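The Smallest Things I Own Are the Hardest to Keep Clean

2025-10-28

I can tell you exactly when I started paying attention to the state of my earbuds. I was on the train out of Molwood, I had just put the left one in, and the podcast I'd been looking forward to all week sounded as if the host was talking through a sofa cushion. I turned it up. I turned it up again. Then I took the thing out and looked at it properly, in daylight, for what must have been the first time in two years, and I put it straight back in the case and spent the rest of the ride looking out the window.

I clean my kitchen. I clean my shoes, even the soles if we've had rain. And yet there I was, carrying around something that goes inside my head every single day and had never once been wiped with anything better than a sleeve.

So this is a feature about cleaning wireless earbuds, and about the strange little world of things that come in a case, and I promise it gets more interesting than it sounds (or at least it did for me, and I got 41 messages after I mentioned it in the newsletter, so I'm not alone).

It started as a one-evening job. I sat down at the kitchen table with a cotton swab and the sort of confidence you have before doing a thing badly. The first problem was the tabletop. Mine is a speckled gray laminate, chosen because it hides crumbs, and it hides everything else just as well. I put a silicone tip down next to the salt and didn't see it again until breakfast. It was under the toaster. How it got there I couldn't say.

The second problem was the swab. Cotton swabs shed, and what they shed goes right into the mesh you were trying to clear. I pushed and twisted and made it all quite a bit worse, and at the end of the evening the left bud had gone from muffled to nearly silent – a real achievement.

I did what I should have done first and went to Potgieter, the repair counter at the back of the Womer arcade, between the key cutting place and the shop that sells nothing but lampshades. I've been going there for cracked screens for years. The woman at the counter listened to my story, held the bud up to her lamp and asked me, very politely, what I had been poking it with.

She let me stand there and watch while she worked. It was a pleasure, I have to say. She used a dry brush, the soft kind you'd use on a camera, and she held the bud with the mesh facing down so that whatever came loose fell out instead of in. Short strokes, no pressure. Then a lump of putty, the reusable sort, pressed on lightly and lifted straight off. She did that five or six times, turning the putty to a clean side each time, and she never once scrubbed. When she was finished she handed it back and I played a song right there among the lampshades, and I could hear the bass player again. I had forgotten there was a bass player!

What I took home from that visit, besides a working earbud, was the cloth. She works on a plain colored cloth, one solid shade, spread flat over the counter. Everything she takes apart goes down on it in the same corner, and the rest stays clear. I asked if it was special and she said it came from a fabric store remnant bin. I went to the remnant bin at Cloltard that same afternoon and stood there far too long, because it matters more than you'd think. Black is no good, dust shows up beautifully but so does every bit of lint from your sweater, and you end up cleaning the cloth. White is hopeless if your buds are white too. Anything with a pattern is my kitchen table all over again. Green turns out to be lovely, easy on the eyes under a lamp, and white plastic jumps right off it.

A soft surface has another thing going for it. Earbuds are rounded and slippery and they roll, and a case lid snapping shut can send one a surprising distance over a hard top. On cloth they more or less stay where you put them. 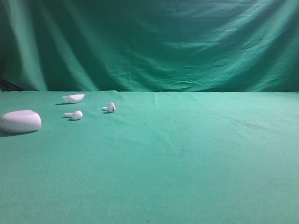

White on green, with plenty of elbow room.

I like everything grouped to one side like that. When I spread my own pieces across the whole cloth, my sleeve gets them. Keep them together and you have a big clear patch for the actual work, and when you're done you can see in one glance that you're leaving with what you came with. Don't iron the crease out of the cloth, by the way. I used mine for a while as a dividing line, dirty on one side and clean on the other, and it works very well.

Now, the case. I had given all my attention to the buds and none to the thing they live in, and the case was worse. It goes in a pocket or the bottom of a bag and it collects whatever is down there. Mine had been in the pocket of a winter coat since February and had taken on a good portion of the lining. The wells where the buds sit had gray fluff packed into the bottom, right on top of the charging contacts, and that explained why the right bud had been dying before lunch. I'd been blaming the battery. I had even looked up the price of a new pair.

For the wells I use a dry swab after all, a tightly wound one with a pointed end, and I go around once and throw it away. Dry is the word. No sprays, no soaking, nothing dripping anywhere near the contacts. For the outside, a barely damp cloth, and then a dry one. If your tips are silicone and come off, pull them off and wash them by themselves in a bowl of soapy water. A bowl, please – I lost one down the bathroom sink and I still think about it. Let them dry all the way before they go back on. I leave mine overnight on a folded towel.

The hinge is where I gave up on perfection. There's a line of grime along mine that no brush of any size will reach, and I have made peace with it. The lady at Potgieter told me hers has one too.

The whole business takes me less time than a cup of tea now, and I do it when I change the sheets, so there's nothing to remember. The cloth lives rolled up in the drawer with the brush and the putty inside it. Last month I unrolled it to fix the loose arm on my reading glasses, and the month before that for a watch strap, and the tiny screws stayed exactly where I'd set them down. Best remnant I ever bought.

I did go back for a second piece, in case the first one gets too grubby. It's a slightly different green and I haven't cut it yet.

671 shares | 41 comments

Contact us | © 2025 All rights reserved | Back to top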